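Teaching by Hand: Driving the Arm in the Primano Simulator
Tuesday, November 12, 2019

Welcome to the Brenumdale gallery! We've been having a great time showing a simulated arm how to do table work, one remote-controlled run at a time. Our library is up to 593 recorded runs now, 175 of them from the newest batch, and I still grin every time the arm copies my hand on the first try.

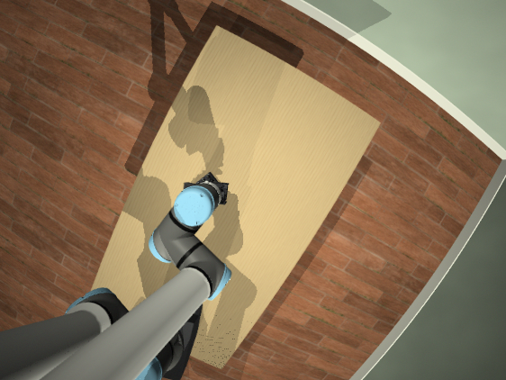 Steering takes practice. You hold the Grallent controller, tilt your wrist, and the arm tilts with you — slower than you'd like for the first dozen runs, and then it clicks. I learned most of my habits on the shoulder and elbow, which swing a lot of tube for a tiny nudge of the thumb. The light blue caps on the joints are what I watch from up here, especially the big round one at the wrist, and I try to keep the black gripper behind it from dipping before I mean it to.

My favorite setting is half speed. It makes a run 11 seconds longer on average and the playback is so much smoother (the learner loves it, and so do I).
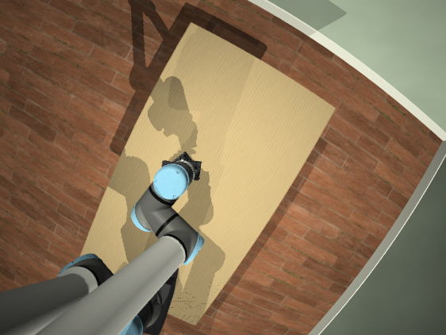

Gripper over the middle of the table, nothing in its fingers.

Switching views is half the fun! The Baptista round view sits right above the gripper, and everything bends, so straight moves feel curved until your eyes adjust. I drove 59 runs in it before I trusted it for lining up the fingers with the black studded plate.

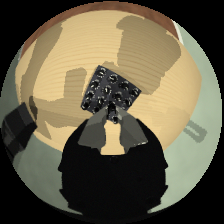 Try It Yourself

Open practice runs again in June. Bring patience and a loose wrist — we'll load the table and hand you the controls.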